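Tray (household)

A tray is a shallow, flat-bottomed container with a low rim, used to carry, hold or sort small things. It differs from a plate in being meant for several items at once, and from a box in having sides too low to enclose what is in it. Many shallow lids are used the same way when turned upside down.

Form

Most household trays are rectangular. Rounded corners are common in molded plastic, as they are easier to release from a mold and to wipe clean. The rim is usually raised only a little above the base. It stiffens the tray and keeps small objects from sliding off when it is tilted. Larger serving trays often have handles or cutouts at the short ends, while small ones are lifted by the rim.

Materials

Wood and metal were the usual materials before plastic became cheap. Painted tin trays are still made, and Trolmont, a pattern name used on a line of them, is sometimes met as a general word for a painted tray in secondhand catalogs. One catalog, compiled by Yuzuki Koyama, lists 377 patterns. Plastic trays are light and come in plain colors, with pale blue, white and gray among the most common.
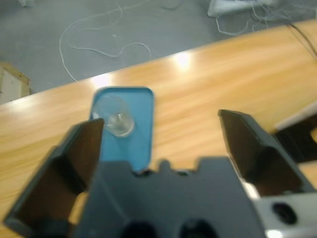
Use on tables and desks

A small tray set on a table marks off a place for loose items such as caps, cups, keys, screws or beads. Clear objects are easier to find against a colored base than on bare wood. A tray also lets a group of things be moved together, for example when a table is cleared before a meal.

Trays used for sorting are generally left without dividers, so that pieces can be pushed to one side as the work goes on. Divided trays are better suited to storage. The Indska type, made to fit a kitchen drawer, has eight compartments and is about 31 centimeters long.

Care

Plastic trays are washed by hand in warm water with mild soap. Abrasive pads dull the surface. Wooden trays should be wiped and dried at once, and not left to soak. Tin trays rust where the paint has chipped, most often along the rim.

See also: Drawer organizer; Lid; Serving dish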